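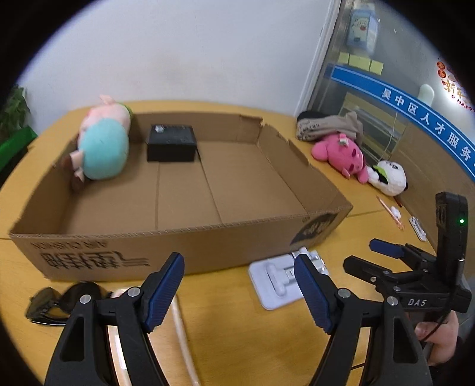 Can you really put a soft toy through the machine without it coming out lumpy, a customer asked me in May, and is a mesh bag going to make any difference or is it just one more thing to keep under the sink? Fair question! My answer got so long that I've turned it into the page for the bag.

Search the shop Enter keyword Go

Ondow Soft Toy Wash Bag

I started stocking these at Trumalia after using pillowcases for years. A pillowcase does the job, sort of, until the knot works loose mid-spin and you've got a bear going around on its own with the towels. The Ondow has a proper zip with a little elastic garage the slider tucks into, so it stays shut. It's a fine mesh, a bit stiffer than a bag for bras and stockings, and it keeps its shape well enough that the toy isn't squashed into a ball.

It comes in two sizes. The small suits anything you'd hold in one hand, plus beanies and baby socks. The large takes a toy up to 300 mm long with some room left over, and I'd go for that one if you can't decide. You want slack in there. A toy jammed in tight doesn't rinse properly and you end up with that stiff, soapy feel in the fur.

How I wash them

Check the tag first. If it says surface wash only, believe it - there might be a cardboard stiffener in the feet or a voice box in the tummy, and no bag in the world will help with that. Anything with a battery pack you can't unzip and take out is a sponge job as well. Very old toys stuffed with straw or sawdust should stay well away from water.

Otherwise, go over the seams and mend any gaps before it goes in. Take off clothes if they come off and wash them alongside. Then cold water, the gentle cycle, the lowest spin your machine has, and about half the detergent you'd normally use. I like the Kozłowski wool wash (it's on the laundry page) as it rinses out easily and the lanolin smell is very faint. Skip the fabric softener. It makes plush feel lovely for a week and then greasy.

Put a couple of towels in too. My Hisen top loader goes badly off balance with a single wet toy in it and walks across the laundry floor, and the towels fix that.

Drying takes longer than you think. Squeeze the toy in a dry towel, don't wring it, and hang it in the shade still in the bag, using the loop at the end. Turn it every so often. In summer mine are done overnight, but in winter allow 3 days for a fat one, and give the middle a good pinch before you hand it back to anybody. If it feels cooler than the outside, it's still damp in there. Once it's dry, fluff the fur with a soft hairbrush and push the stuffing about with your thumbs until the lumps break up.

So yes, you may get a few lumps, and yes, they nearly always come out!

A few things I get asked

Tumble dryer? I don't. The bag itself will cope on low, but synthetic fur can go crinkly at the tips and there's no bringing it back.

Will it get rid of dust mites? A cold wash won't do much on its own. Freeze the toy overnight in a sealed plastic bag first, then wash it to rinse everything out.

Does it work for sneakers? People do it. I'd keep a separate bag for that.

What about the zip? It's nylon, so it won't rust, and a rub of candle wax gets it moving again if it starts to catch. I've been using the same large bag for 8 years and the mesh has gone a bit grey but hasn't torn.

Ordering

Sizes are sold separately. Orders in by 2 pm go out that afternoon, and if the size is wrong just send it back unused and I'll swap it. If the large is showing as out of stock, pop your email in the box and I'll let you know when the next lot arrives.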